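The Skilta jaws arrived on a Sunday, which Conall Duggan took as a sign of commitment on the courier's part and Zuweira Bawa took as a sign that someone had paid extra for delivery.

"Who paid extra for delivery?" she said.

"Zalance did," said Conall, who had ticked the box himself.

Zalance made, or intended to make, a machine that would lay tables in small hotels. It had been intending this since March of the year before. In that time it had acquired a logo, a rented unit behind a tyre shop and a firm opinion that forks were easy. Zuweira had been hired to look after the forks. She had not been consulted about the opinion.

There were now three sets of jaws on the shortlist. The Julto pair had rubber pads and a manual translated by an enthusiast. The Jadoon pair cost over 2,000 pounds and closed with a soft, expensive sigh, like a car door in an advert. The Skilta pair came in a padded envelope with a packet of screws, one of which did not belong to anything.

"Forty tries each," said Conall. "Then we choose. Clean and scientific."

"Forty tries at what?"

"Cutlery."

"Which cutlery?"

Conall looked pained. He was a man who thought in nouns and left the adjectives to staff. Zuweira explained, as she had explained to him before, that a fork with its tines down was one job and a fork with its tines up was another, that a shiny spoon could fool a camera that had no trouble with a dull one, and that a chopstick was a malicious object which rolled. She wanted a proper muddle on the table for half the tries and single sticks for the rest. Conall wanted lunch. They agreed to do both.

By two o'clock the Julto had done its forty and scored 30, and Conall had begun drafting an email to the investors with the word "milestone" in it. Zuweira asked him to hold off. He said he was only drafting. She heard it send.

The Jadoon refused to start. It wanted an update, and the update wanted a password, and the password had gone to an address belonging to a man who had left to keep bees.

"Never mind," said Conall. "It has presence. I can tell just from how it sits."

"It's sitting in its box."

"Beautifully." 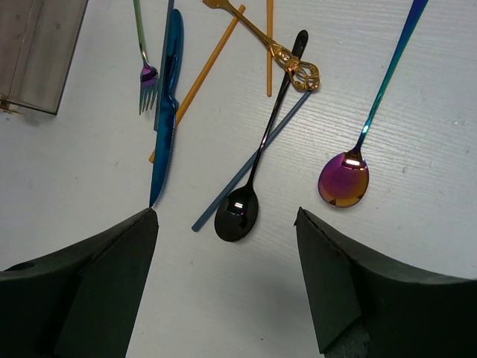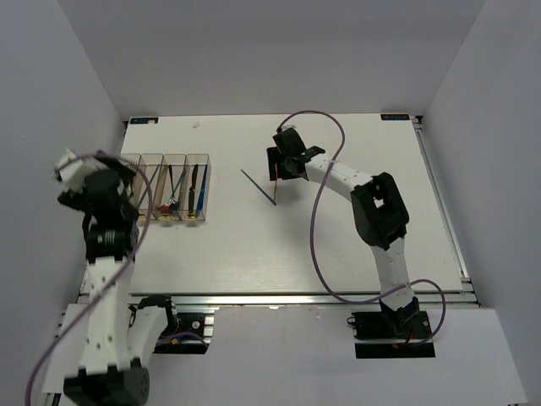

Zuweira had a private theory about jaws, which she had never managed to finish explaining to him, and it was that you learned very little from the things they picked up well. A spoon was generous. It had a bowl at one end and a bit of weight to it, and if you came down on it slightly wrong it would often forgive you. A chopstick forgave nothing. She kept returning to the moment with the thin reddish-orange rod upright between the right-hand jaws and the long dark stick lying on the table beside it, because that was the whole argument in one go: one apparently in hand, and the next one waiting at an angle that suited only itself. She wrote "angle" in her notebook and underlined it. Conall, reading over her shoulder, asked whether angle was a cost.

"Everything's a cost," said Zuweira.

He nodded gravely and went to put that in the second email.

At five she wrote up the day. She had always been told to write for a reader who knew nothing, and in this she was fortunate.

"May 18, 2025," she typed. "Julto, 30 out of 40. Skilta, not finished, one spare screw. Jadoon, could not log in. Recommend we repeat the Julto with worse cutlery."

Conall read it twice. He was not a stupid man, and it took him only a minute to find the part he could use.

"So the Jadoon hasn't failed once," he said.

"It hasn't done anything once."

"No failures, though. In a full day."

She watched him carry this thought to the far end of the unit, where the signal was better. Through the wall somebody was taking the wheels off a van. Zuweira picked up the spare screw, tried it in the Julto, where it didn't fit, and in the lid of the kettle, which had been loose for weeks, where it did.

"Zuweira," called Conall, with his hand over the phone. "If they asked for a demonstration on Tuesday, what could we show them?"

She filled the kettle and gave it some thought.

"Tea," she said.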